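Leltholm Office Noise Log: README

21 August 2025, by the maintainer

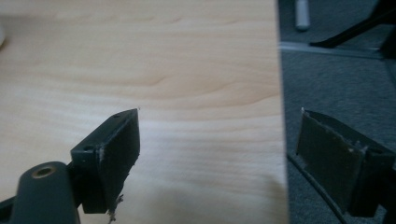 What is in the log?

Written notes on 1425 separate noises heard in a shared office, each with a start time, a length in seconds, a guess at the source and an annoyance score. There is no audio.

## Background

Leltholm is a two-floor office building with good light and walls you could post a letter through. I started writing down sounds there in March, mostly to win an argument about the air vent. I lost the argument (it was the fridge) but by then I had a spreadsheet, and a spreadsheet wants feeding.

The log covers 116 working days. On 14 of those I was out and no one else wrote anything down, so those days are in the file with a blank row. Please don't read them as silence. Leltholm has never been silent.

## Files

- `noises.csv` has the main log, one row per noise
- `days.csv` has one row per working day, with weather and which windows were open
- `sources.txt` lists the source labels and what I meant by them
- `CHANGES` says what I broke and when

## Columns in noises.csv

- `day`: a running number, starting at 1
- `start`: 24-hour clock, to the minute
- `length_s`: seconds, by wristwatch. Anything under three is a guess.
- `source`: a label from `sources.txt`
- `sure`: y or n
- `score`: annoyance, 0 to 5
- `note`: free text, lightly cleaned up for language

1090 rows have `sure` set to y. The rest are honest shrugs. If you are training something to guess the source from the time of day, drop the n rows first, or you will teach it my prejudices about the upstairs printer.

## The score

Zero means I noticed it and didn't mind. Five means I left the building. Scores drift: a pen click in the first week got a 1, and the same click by summer was getting a 4. I thought about correcting for this and decided the drift was the most truthful thing in the file.

Don't average scores across the whole log. Compare within a week if you have to compare.

## Labels that cause trouble

`hum` is anything steady. It covers the fridge, the lights and at least one person.

`chair` means casters, squeaks and the slow hiss of a seat going down. I should have split these and I didn't.

`unknown_thud` is upstairs. I have asked upstairs. They hear it too and assumed it was us.

`lunch` is a bag, a lid or chewing. Chewing is never logged by name.

## Privacy

Nobody is named. Phone calls are logged as `talk` with no content, even the one on day 60 that the whole floor could now recite. Two notes were removed at the request of people who recognized themselves, and one was put back at the request of someone who was proud of it.

## Known problems

The log has one main listener, who sits near the kitchen. Mornings are better covered than afternoons, when I wear headphones. Clock times between days 31 and 35 are an hour early. I know why and would prefer not to go into it.

The window column in `days.csv` says "open" if any window was open at nine in the morning. What happened after that is between the window and the weather.

## Using it

Take it, change it, pass it on, and say where it came from. The Kondale loader reads both CSV files as they are. The Gachanja one chokes on commas in `note`, so export that column separately.

Corrections are welcome through the issues page. Please don't send in noises from your own office unless you can use the same labels. I have enough hums.

## Comments

**mossyledger:** Used this for a class on messy data. The students loved the thud. One of them wants to know if it has stopped.

**maintainer:** It has not.

**tern_and_kettle:** Row 212 has a length of 5400 seconds and the source is "drill". Typo?

**maintainer:** No.

**pb_ottoman:** Could you add decibels?

**maintainer:** I could add numbers and call them decibels. Without a meter that's as far as I can go.

## Related

- Kondale loader: notes for small CSV files
- Gachanja: comma handling, open issues
- Lullar list of sound words, plain text
- Leltholm fridge log (abandoned)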